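Grivville University College Community Forum
Board: Student Services and Amenities
Topic: Draft Microwave Access Protocol, Plormont Building, Level 3

Amenities_Office
Posted September 22, 2003

Members of the College are invited to comment on the Draft Microwave Access Protocol for the Plormont Building student lounge. The draft was prepared after the events of August, during which the queue for the microwave extended down the fire stairs and was joined at its lower end by persons who believed they were enrolling in Second Semester Linguistics. The Faculty has agreed to honour those enrolments.

The principal provisions are as follows. Each student is entitled to one continuous heating period per meal. A student who opens the door before the timer has finished is taken to have surrendered the balance to the next in line. Soup is to be covered. Fish is to be declared on joining the queue, and a declaration made at the door of the microwave will not be treated as a declaration.

Comments may be left in this thread until the end of teaching. The Office will read all of them and will respond where a response is warranted.

plormont_postgrad
Posted in reply

I wish to register a formal objection to clause 4, under which postgraduate students are to queue on the same basis as undergraduates. The previous arrangement, though unwritten, was well understood. A candidate for a higher degree who approached the microwave holding a thesis chapter was permitted to go ahead of anyone holding only lecture notes. This custom predates the present microwave and, I am advised, the one before it.

I would also ask the Office to clarify the meaning of "meal". My research does not divide itself into meals.

Secretary_LunchSociety
Posted in reply

The Lunch Society supports the draft in principle. We hold 26 financial members, all of whom eat lunch, and we believe this gives us some standing in the matter.

We do not support the preceding submission. The custom it describes was abused throughout first semester. Several members report being overtaken by the same chapter, carried on different days by different people. One member was able to read the heading and states that it was a photocopy of the bus timetable.

Our concern is with clause 7, "Leftover Time". Under the draft, any seconds remaining on the display pass to the next user. The Society submits that leftover time should be returned to the person who entered it, by way of a written credit, redeemable in the same academic year.

tavness_resident
Posted in reply

I write on behalf of no organisation. I live at Tavness Hall and use the Plormont lounge because the Tavness microwave is reserved for residents who have completed the Tavness microwave induction, and the induction is held in the Plormont lounge.

I oppose the written credit proposal. It would require a register, and a register would have to be kept by someone. We had a register for the toaster. Members of this forum will recall how that ended, and that the toaster is still with Legal.

I also ask that the Office reconsider the treatment of porridge. It appears in Schedule B as a "volatile", beside fish and reheated curry. Porridge rises, but it rises in view of the person responsible for it. A fairer category would be "supervised foods".

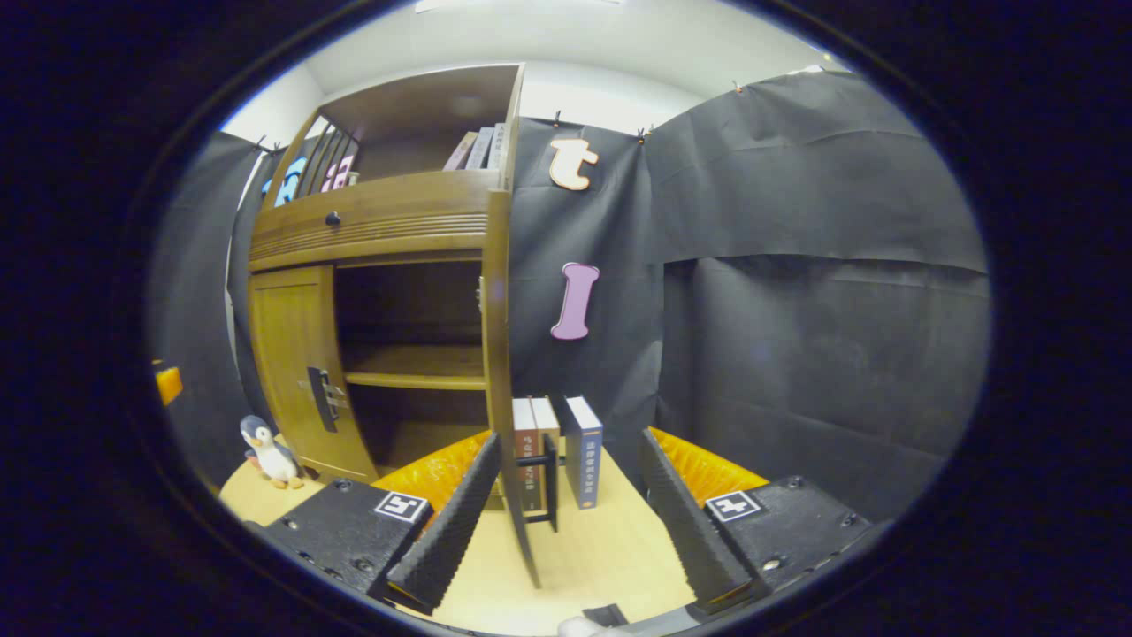 On the matter of clause 4, I have no settled opinion. I would observe that the postgraduates have their own kettle on the floor above, and that undergraduates have never been offered a turn on it. If equality is to be the principle then it ought to travel up the stairs as well as down.

Lastly, the draft is silent on stirring. A student who must stir halfway has to open the door, and by opening the door gives up the balance of the heating period. The effect is that lasagne can be eaten hot at the edges or surrendered to a stranger. I do not think this was the intention.

Amenities_Office
Posted in reply

The Office thanks contributors and responds as follows.

Stirring: the point is accepted. A new clause 5A will permit one stir, to be announced beforehand in a clear voice. The student must remain in contact with the microwave for the duration of the stir.

Porridge: the Schedule was drawn up on the advice of the cleaning contractor and the Office is not presently minded to amend it.

The postgraduate kettle: this falls outside the scope of the consultation.

plormont_postgrad
Posted in reply

I am pleased to see the kettle recognised as out of scope, and would ask that the preceding reference to it be struck from the thread.

As to the bus timetable, it was an appendix.

zeng_fellowship_office
Posted in reply

The Zeng Fellowship Office has been following this discussion and offers some historical context. The microwave was purchased in 2000 with the unspent portion of a travel grant, and the deed of gift provides that it be used "for the advancement of learning". It is our reading that the heating of lunch satisfies this condition only where the person concerned intends to return to study that afternoon. We have raised this with the Office on earlier occasions. We would not wish to see the machine revert to the donor.

We suggest a short signed statement of intention, to be lodged at the head of the queue.

Secretary_LunchSociety
Posted in reply

The Society put the Fellowship Office's suggestion to a meeting of its members. The meeting did not reach a vote, as quorum was lost at noon when the microwave became free.

Speaking in my own capacity, I consider the statement of intention unworkable. A majority of students do not form an intention for the afternoon until they have eaten. To require it beforehand would invite false declarations, and the College already has a sufficient number of those under the fish provisions.

tavness_resident
Posted in reply

I agree with the Secretary on the statement of intention and continue to disagree on written credits. May I ask whether the 20 seconds I left on the display last Thursday would be covered if credits were introduced retrospectively? I ask for information only.

Amenities_Office
Posted in reply

Retrospective credits are not contemplated.

Contributors are reminded that the lounge will be unavailable on Wednesday afternoon for the Tavness microwave induction. Persons attending should bring their own bowl. The microwave will not be in operation during the induction.

plormont_postgrad
Posted in reply

Could the Office confirm that a chapter may still be carried in the queue, provided that no advantage is claimed for it?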